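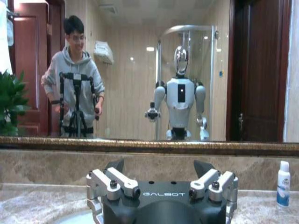
Monday, January 27, 2020, second session with the Bullar operator kit, and I'm writing this up tonight before I forget which complaints were mine and which were Patricio's. We're trying it on the bathroom job this time, the small-items-by-the-sink one that Plomerwood keeps asking us to quote for. Short version: I like the kit more than I did last week, and I still wouldn't sign for the service plan! The big mirror over the counter was a nice surprise. From behind the gripper you get the operator for free, so there's Patricio Sotomayor with both hands on the side handles of the rig, tripod legs splayed out under him, and the robot next to him with its arm bent forward. Being able to match his grip against the arm in one look saved me a lot of flipping between windows (I want something like it in Gulville, even if we have to lean a cheap mirror on a shelf).

Setup. The manual says 15 minutes and I was ready to laugh, but we did beat it, with Patricio reading and me doing the clamps. The crossbar went on the right way the first time. Last week it didn't, my fault, I'd skipped the page with the arrows. The tripod wants more floor than you think, and a bathroom doesn't have much to give, so measure before hauling the thing upstairs. I've added that to the checklist in red.

Feel of the thing: handles are good, nice weight, no slop that I could find. Patricio likes them stiffer than I do. We went back and forth on that over lunch and agreed to save separate profiles, then found out the kit only saves one. Who decided that?? Put it on the list for Bullar. I've also asked whether the handles come in a smaller size, for anyone with hands like mine.

Approaching the sink I'd tell a new person to come in high over the basin and settle before drifting toward the small stuff on the right. Marble that mottled is hard on the eyes in the wrist view. I lose the edge of the counter in it. Pale bottle on that stone, fine, I can find it. Anything slim and lying flat, I slow right down.

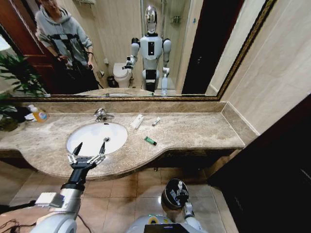 The head view is where I do most of my planning anyway, and I think the Bullar training leans too hard on the wrist one. Their sample lesson has you in the wrist view from the first minute. I'd swap it around. Patricio disagrees, he grew up on games where the camera sits on your knuckles, so he's no help.

Now the money. The kit rents at 400 a month and that's okay with me. The service plan is the part I can't get behind: minimum term of 6 months, and 2 remote help calls included, after which you pay by the call. We'd burn through those in a week of new trainees. Zeman will match the rental and throws in the calls, but their rig bolts to a wall, no good for us when we're moving from room to room.

To do:
Write to Bullar about profiles, handle size and a shorter term.
Ask Zeman if there's a floor stand coming (they hinted at April).
Patricio to redo the strap page in our own instructions, the drawing is upside down.
Find the hex key. It was in my jacket on the way out and it isn't now.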